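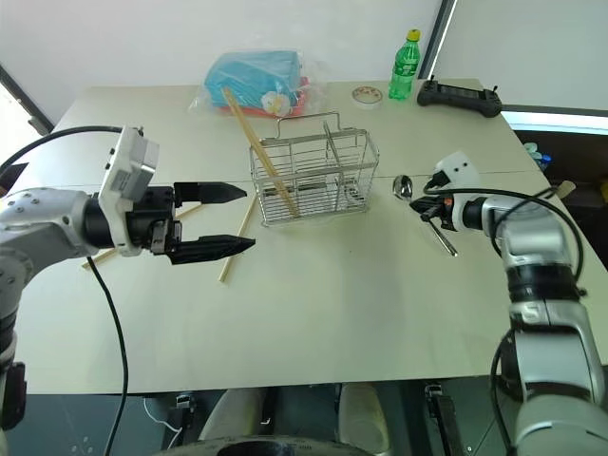 Wire cutlery caddy - handles up or handles down?
Posted by Kenna Haldane, 8/8/20

Hi all, hoping somebody can settle this before my sister and I stop speaking. I finally got sick of the cutlery drawer (it jams, it collects crumbs, the plastic tray slides around) so I've gone over to one of those stainless steel wire caddies, the rectangular kind with the handle over the top and a divider down the middle. It lives on the table now and I love it! Everybody grabs their own stuff and I can carry the lot out to the deck in one go.

Trouble is, I can't work out how to load it. My sister says spoons and forks go in with the business end up so you can see what you're grabbing. I was taught the other way, handles up, so you're not putting your fingers all over the part that goes in somebody's mouth. And then what do I do about knives? There are four of us at home, plus my nephew most weekends, and he's at the age where he grabs first and looks later.

Also the teaspoons. They slump over and disappear under the dessert spoons, and I end up tipping everything out to find one. Is there a trick to it, or do I just need a separate jar?

Davina Chisholm
Handles up, every time. I ran the kitchen at the Brurcombe hall for 7 years and we had a whole row of caddies for the suppers, and that's how they all went. People reach in without thinking, half of them have just been patting a dog, and you don't want that on the end of your fork.

With only the two sides I'd put forks and knives together in one and all the spoons in the other. Knives point down, no exceptions, especially with a little one about. If you've got any really sharp steak knives, keep those out of it altogether and put them somewhere high.

For the teaspoons, stand a small straight-sided glass inside the spoon side and drop them in that. It takes up a bit of room but they stay upright, and you can lift the glass out when somebody wants a cuppa. I used an old mustard jar for ages. Don't pack the rest in too tight either - a caddy that's jammed full is no better than your drawer was.

One more thing, make sure everything is bone dry before it goes in. The wire lets the air through, but spoons love to nest together and you'll get those chalky marks on the bowls. I give mine a quick rub with a tea towel while the kettle boils. And fold a cloth napkin to go underneath if your table marks easily. Mine did, and I've got the little grey lines to prove it.

Craig Laing
just chuck it all in, it's cutlery

Iona Halliday
I'm going to go against Davina a bit here, sorry Davina! At home with just family I do the spoons bowl up. My dad's eyesight isn't great and he can't tell a fork from a spoon by the handle, our whole set has the same plain ones. Everybody washes their hands before tea and we've all survived so far. When we have visitors I flip them over, takes two minutes.

Agree on the knives though, always down. And the glass idea is great, I'm pinching that.

Kenna, if your nephew's a grabber, maybe give him his own fork and spoon in a mug at his spot? Worked a treat with my two when they were small.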